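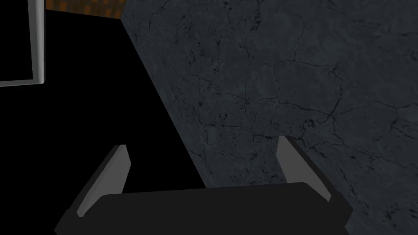 Kemeys Publishes Results of Household Chore Trials for Robot Arms

July 7, 2026. Kemeys, a developer of control software for robot arms, today released results from Gesari, its test program for kitchen and laundry chores. The program covers 160 chores, each attempted first in simulation and then on a real arm in a test apartment.

In simulation, the current software finished 209 of 399 scored runs without help. Results on real arms were lower. Clearing a counter and closing drawers went best. Folding shirts, wiping up spills and loading a dishwasher with mixed dishes still needed a person to step in most of the time.

"Machines can do parts of many chores, and very few chores from start to finish," said Kobe Maes, head of testing at Kemeys. "We would not put this in a home today. A small shop that repeats the same pick all day is closer."

Jikwood, a maker of kitchen fittings, has used the software on one packing station since February. The arm puts hinges into boxes, and a worker checks each box before it is sealed.

The full results, including failed runs, are available on request. Kemeys plans to add chores involving cloth and liquids in the next round.

Kemeys is a subsidiary of Cevum.

Press contact: Kemeys Communications Office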